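Search this site Search

Jan 28, 2025

Okay so I have been bad about writing, I know. Eleven days of nothing and then a big lump of it, sorry to my future self who has to read this.

The big news is the trip. Karla Becerra called last night and we are doing it, we're going to Gosumport in March! She found a place up the hill from the harbor with two bedrooms and a kitchen that looks terrible in the listing (yellow tile, tiny stove) and I love it already. Seven nights. I said yes before she got to the price and then I had to sit down on the stairs a bit. It's fine. I have been putting 20 dollars a week in the envelope for ages and what else is the envelope for?

Spent the morning trying to work out the trains. The fast one goes through Barajas and you wait there forever, and the slow one stops at Drurkard, where Crescencio Medrano grew up, and he swears there's a bakery across from the station that does a walnut roll worth missing a connection for. He drew me a map on the back of a receipt. The map is a line and an X. I'm voting slow train but Karla gets carsick on anything that bends, so we'll see.

Then packing thoughts, which is ridiculous with weeks to go, but I can't help it! I want to take one bag, the small one. Purple all the way this time, I've decided, everything goes with everything. 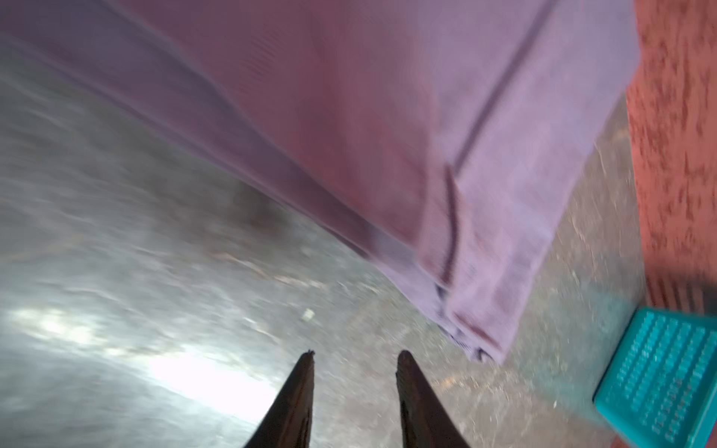
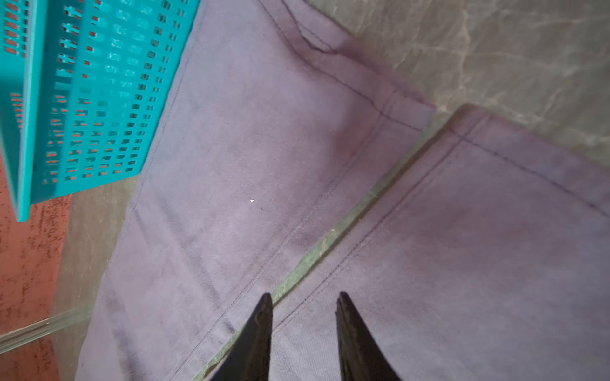
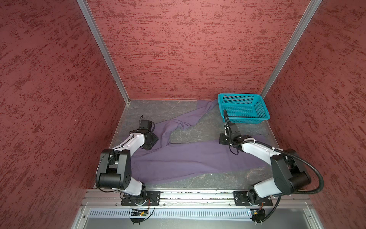

Purple and teal, my two favorites.

Anyway. It rained all afternoon so I made the lentil soup, the one with too much lemon, and read 96 pages of the Skistier book. I'm still not sure I like it. The sister is wonderful and the husband talks like a brochure, and there was a whole chapter about a well. I kept going mostly to find out who had the letters. If it's the doctor I'm going to be so annoyed.

Mom called in the middle of the soup. Her knee is better, she's walking to the library again and back the long way. She wants me to bring her something from Gosumport but "nothing that needs dusting," so that's most of the gift shop gone. Maybe a scarf? Maybe the jam Karla keeps going on about, if it's allowed on the train home.

Still to do tomorrow: call the dentist, pay Karla my half, look for the good umbrella. I think I left it at Crescencio's. He'll say I didn't, and then it'll be behind his door like last time.

Going to bed with the book. One more chapter and then lights out.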